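Section 4. Before you buy: planning the cell

Read this section before anyone signs a quote. It applies to the Wanari bench arm and to any gripper ordered with it, including the Grerix two-finger set.

1. Write down the items you need moved. Use real ones from your own line, including the ugly ones. Fruit, bagged goods and anything soft should go at the top of the list.

2. Ask the seller for a trial on those items. A simulated trial is fine as a first step, but it costs the seller very little, so give it little weight in the budget.

3. Ask how many tries were run and get the failed ones too. Eberhard, our reseller, supplies a log of 58 runs on request. If you are sent a highlight reel, send it back.

Note: Simulated fruit does not bruise. A pear in a pink bowl on a clean gray tabletop tells you something about reach and very little about grip force, skin damage or cleanup.
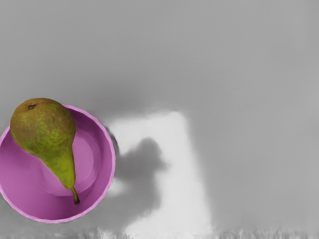
4.1 Reading a simulated trial

4. Look at where the item rests. The broad end of the pear extends past the rim of the bowl. Decide now whether your own process would accept that, and put the answer in the purchase terms. "Placed in container" is too loose.

5. Check the lighting. The bright patch beside the bowl has a dark shadow in it. Ask whether the vision system was tested under your lights - windows included.

6. Count the hours for fixtures and retraining. Do-yoon Geum at our Rornmont office keeps a planning sheet that allows 11 days for a first cell. Treat it as a minimum.

Caution: Do not cut the guarding budget to pay for a second gripper. The arm must not be powered until guarding is in place.

7. Hold back part of the payment until the arm has completed 198 picks on your floor, with your items and your staff. Sellers may push for a smaller number. Don't agree to it before you have seen the failed runs from step 3.

Prices quoted before October do not include spare finger pads.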